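Robot arms learn by remote at Clomwood 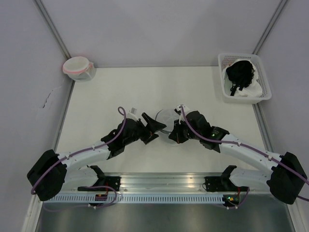 Both grippers on a see-through plastic item at the Clomwood bench.

CLOMWOOD, March 2019 - Two arms, one operator. Solomiia Zinchenko's team at Minhas is teaching the pair to handle thin plastic by remote control, up to 200 runs a day. Total so far 1,067, most of them since Febuary. "Clear stuff is hard to grab," she said. "You drive it slow." Ivan Nazarenko takes the late shift - cloth is next. Open evening at teh Skitthorpe site to follow, no date yet.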